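Keeping breakfast simple at the Werkwood

The owner of the Werkwood, a guesthouse in Stonton, serves toast every morning and has firm views on it.

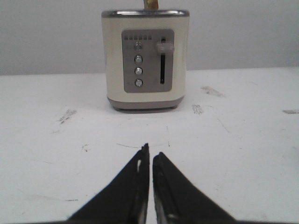
"People want to make their own," she said. "They don't want it brought to them cold on a plate." Her 30 guests a week come down from seven and help themselves.

She used to have a four-slice model, but it took up too much of the table. "Two slices is plenty. They talk while they wait."

The bread comes from a bakery in Inilport and is sliced in the kitchen the night before. She prefers push buttons to a dial, which her guests kept turning all the way up.

Crumbs are her one complaint. She empties the tray after breakfast and wipes down the table. In February, her quiet month, she does it every other day.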